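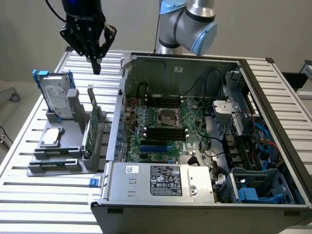
2 min read

3.2 The Plasine practice kit

We should begin by saying that we were rather fond of the Plasine kit before we had measured anything with it, and the reader may want to bear that in mind. It is sold by Wodside as a set of computer assembly tasks for robot arms, and it comes with a parts fixture that keeps the hard drive and the circuit card standing upright, with a recessed pocket for the processor (a small kindness, as any group that has tried to pick a chip off a flat bench will know). We ran it beside an open desktop tower on our usual slatted table, and compared it with the older Zilari set we had used since June.

Setting up took 19 minutes, most of which went on lining the fixture up with the case. Over 300 attempts at the processor task, the Jang controller gave us 67 failures, nearly all of them in the last few millimetres of travel.
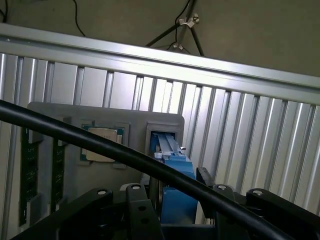 Figure 2. Plate with processor socket, memory modules and blue fixture, wrist view.

The simplified plate deserves a word of its own. It asks for much the same care as a full motherboard and is a good deal easier to reset between runs, which our students were very glad of! We would have liked a printed guide to the slot tolerances, and Wodside tell us that one is being prepared.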